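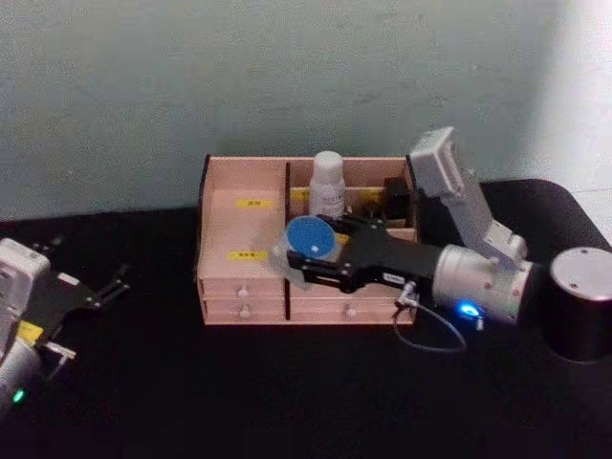
Organizador de madera en rosita, con sus etiquetas amarillas y el bote blanco al fondo.

1/ Hilo de sábado ordenando cosméticos, que ya tocaba. Tenía todo revuelto en una bolsa de tela y cada mañana era vaciarla entera para encontrar el bálsamo.

2/ Lo compré en Wendura por 1369 pesos después de marear muchísimo la perdiz. Estuve a punto de llevarme uno de acrílico, pero me pudo la madera clarita con los cantos oscuros (y los pomos blancos redondos, ¡qué monada!).

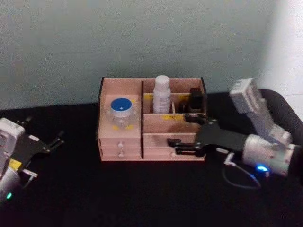

Lo alto va atrás, en el compartimento grande de la derecha, y así no tapa lo pequeño. El hueco de la izquierda me encanta para tarros con tapa, los agarras sin mover nada más.

3/ Las etiquetas me tienen enamorada. En la de atrás pone 补水喷雾, spray hidratante, y en la de en medio 口红, pintalabios. Cada cosa con su sitio escrito, a ver cuánto me dura la disciplina.
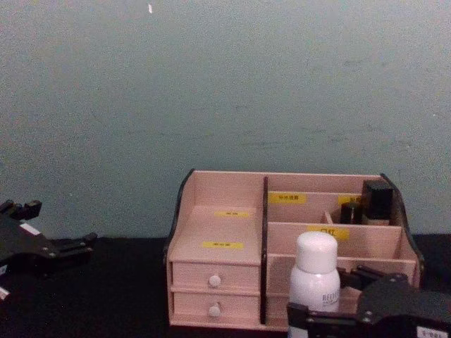
4/ Cajones: en los pequeños quiero gomas del pelo, horquillas y muestras. El ancho de abajo lo reservo para brochas, aunque las largas de Perkau igual no caben y tengo que buscarles un vaso.

5/ Tardé 40 minutos en decidir dónde iba cada cosa y todavía le doy vueltas al spray.

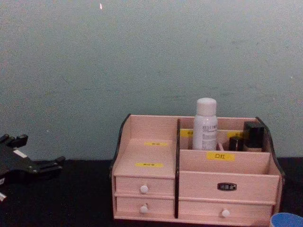 De momento se queda junto al divisor, que es donde me cae la mano sin mirar. ¿Ustedes guardan los pintalabios de pie o tumbados? Los míos siguen de pie hasta que me decida, leo opiniones.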